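Zwischen den Jahren räume ich immer auf, und dabei ist mir wieder die Frage gekommen, über die ich hier schon mal im Mai geschimpft habe: Können Maschinen eigentlich inzwischen Hausarbeit? Also richtige, keine Vorführung mit einem Ball auf einem leeren Tisch. Wird ein längerer Faden, holt euch was zu trinken.

27.12.2023

Im Mai war ich ja noch sehr optimistisch. Da hatte ich in Arnden auf der kleinen Messe den Greifarm von Zanby gesehen, der Dosen ins Regal stellt. 80 Dosen hintereinander, keine fällt um, alle klatschen. Ich auch!

Dann bin ich nach Hause gefahren und habe in meinen Schrank geguckt. Da stehen keine 80 gleichen Dosen. Da steht eine Kiste mit Kram.

Und Kisten mit Kram sind für mich der Prüfstein. Jeder Haushalt hat so eine. Fläschchen, Tiegel, Schachteln, Tütchen, irgendein Deckel, der zu nichts mehr gehört. Die auszuräumen dauert bei mir eine Viertelstunde, und ich denke dabei an was völlig anderes (meistens ans Essen).

Für eine Maschine ist das leider fast alles, was schwierig ist, auf einem Haufen. Weiches neben Hartem, Rundes neben Eckigem, und die Sachen liegen aufeinander drauf. Wer unten anfängt, schiebt oben alles um.

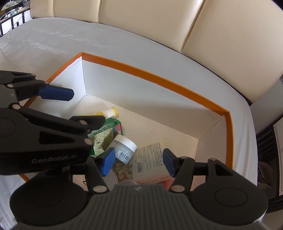 Offene Kiste, viel Kleinkram, und der Greifer mit den blauen Fingern mittendrin.

Guckt euch mal den grauen Tiegel mit dem weißen Deckel an. Der liegt schräg. Ich würde mit zwei Fingern an den Deckel gehen, kurz kippen, raus. Ein Greifer muss erst mal wissen, wo der Deckel aufhört und ob der überhaupt fest draufsitzt. Wenn nicht, hat er danach einen Deckel in der Hand und die Creme in der Kiste (falls es Creme ist, weiß man bei so einem Tiegel ja nie).

Oder die grüne Packung, auf der zum Teil schon der nächste Karton liegt. Erst den Karton weg, dann die Packung. Klingt banal, ist aber Planung! Und zwar Planung, die man nach jedem Griff neu machen muss, weil danach alles ein bisschen anders liegt.

Mein persönlicher Endgegner ist aber das Zerknüllte da vorne. Woran erkennt man, ob in so einer Hülle noch was drin ist? Ich drücke drauf und höre hin. Das ist mein ganzes Verfahren, seit Jahren im Einsatz.

Und dann die Frage, die mir noch nie jemand an einem Messestand beantwortet hat: Was davon kann weg? Greifen ist das eine. Aber beim Aufräumen ist doch das Entscheiden die Arbeit. Ich hebe eine Schachtel hoch, lese das Kleingedruckte, suche das Datum, finde es nicht, stelle sie zurück. So sieht das aus.

Gut, einen Barcode kann eine Maschine besser lesen als ich. Das gebe ich zu. Solange er nach oben zeigt und nichts davor liegt, bin ich sofort geschlagen.

Zum Vergleich die Werkstattseite, weil da ja immer gesagt wird, die wären viel weiter. Ich habe 3 Monate bei Wouters im Lager ausgeholfen, Ersatzteile. Das Hochregal lief vollautomatisch, herrlich, da hat kein Mensch mehr was gehoben.

Und am Ende der Strecke standen wir zu zweit an der Rückgabekiste und haben von Hand sortiert. Schrauben, Dichtungen, halb aufgerissene Beutel, ab und zu ein Handschuh. Das Lager hatte 2.000 Fächer und war automatisiert. Die eine Kiste nicht.

Die Anlage kam von Pindetti, und der Techniker hat mir ganz offen gesagt, dass die Rückgabekiste bei seinen Kunden immer übrig bleibt. Er hat sie »den Rest« genannt. Ich fand das ein bisschen traurig für alle, die am Rest stehen.

Was mich trotzdem hoffen lässt: Die Finger sind besser geworden. Früher waren das überall so harte Metallbacken, da hätte ich kein Glasfläschchen reingegeben. Mit Gummi vorne dran sieht das schon ganz anders aus. Zwei weiche Flächen, die sich gegenüberstehen, damit kriegt man erstaunlich viel zu fassen. Ich habe es mit zwei Radiergummis am Küchentisch ausprobiert – eine Teepackung ging, ein Lippenstift ging, eine Büroklammer ging gar nicht.

Flache kleine Sachen am Boden sind sowieso gemein. Mit dem Fingernagel holt man die hoch. Hat schon mal jemand einen Greifer mit Fingernagel gebaut? Ernst gemeinte Frage, schickt mir Links.

Weil gleich wieder einer fragt: Nein, ich will keinen Roboter mit Gesicht. Ich will auch nicht, dass er mit mir redet. Er soll die Kiste ausräumen, alles nebeneinander hinlegen, sodass ich es sehe, und dann warten, bis ich mit dem Tee fertig bin.

Das wäre für mich schon die halbe Miete. Hinlegen kann er, entscheiden tue ich. Und das Zurückräumen dann wieder er, bitte mit den hohen Sachen nach hinten.

Mein Stand also: Gleiche Teile ins Regal – ja, längst. Kiste mit Kram – langsam, unter Aufsicht und mit jemandem daneben, der den Deckel aufhebt. Wäsche lasse ich heute weg, da rege ich mich nur auf.

Wie ist es bei euch? Welche Kiste würdet ihr als erste abgeben? Ich nehme auch Küchenschubladen. Und wer in einem Lager arbeitet, wo der Rest wirklich automatisch läuft, soll sich bitte melden, ich komme mir das ansehen und bringe Kuchen mit.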